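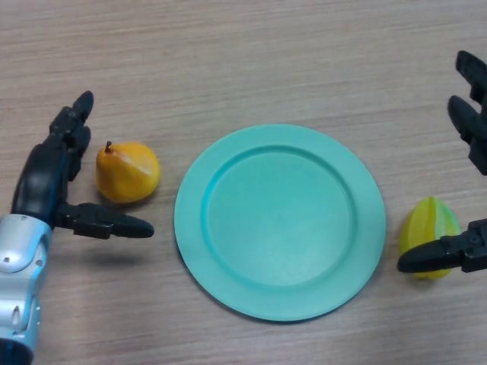 **Table setters and fruit arrangers wanted for our play-food trials, starting in July**

If you're the kind of person who can't walk past a bowl of fruit without turning the pears so they all face the same way, we would love to hear from you. Grenik is putting together a new set of play food and dishes called Flavlow, and before we settle on what goes in the box we need people to sit down at a table with it and simply use it for an afternoon.

We're looking for 15 people from Pollock and the towns nearby. You don't need any training, and you don't need to have children (though grandparents, preschool helpers and parents are all very welcome, and so is anyone who just likes small, nicely shaped things).

### What you'd be doing

Mostly putting fruit on plates! You'll get a tray of pieces and a few dishes, and we'll ask you to set out a snack, clear it away, and set it out again some other way. After that we chat over coffee about which pieces you kept reaching for, which ones rolled off on you, and whether the star fruit is a treat or a puzzle. We go back and forth on the star fruit in our own office, so please come with opinions.

The plates matter to us just as much. We'd like to know if the rim is wide enough, if the well in the middle is too shallow for a round piece, and what you think of the color.

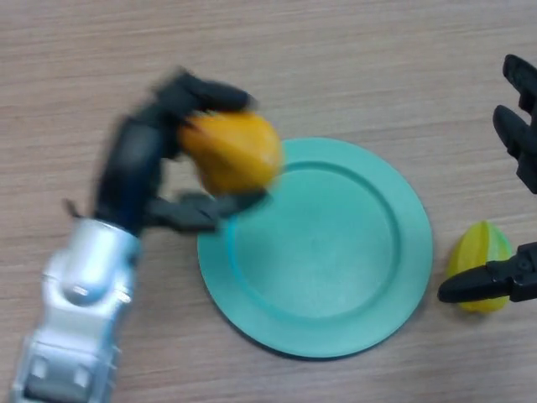 ### When and where

Sessions are held upstairs at the Terach building in Pollock, on weekday afternoons through July. Each one runs three hours with a good long break in the middle. There's an elevator, and parking is free behind the building.

### What you get

We pay $100 for the session, handed over the same day, and you'll receive a finished set once they're made. Coffee, tea and (real) fruit are on us.

### How to sign up

Write a short note to Tineke Maes at Grenik, Room 343, Terach Building, Pollock, or drop it at the front desk. Tell her a little about yourself, which afternoons suit you, and whether you'd mind sharing a table with someone you haven't met. Please mention it if you have trouble with small parts or need a higher chair.

Posted Thursday, January 23, 2025. We'll answer everyone, even if it takes us a week or two.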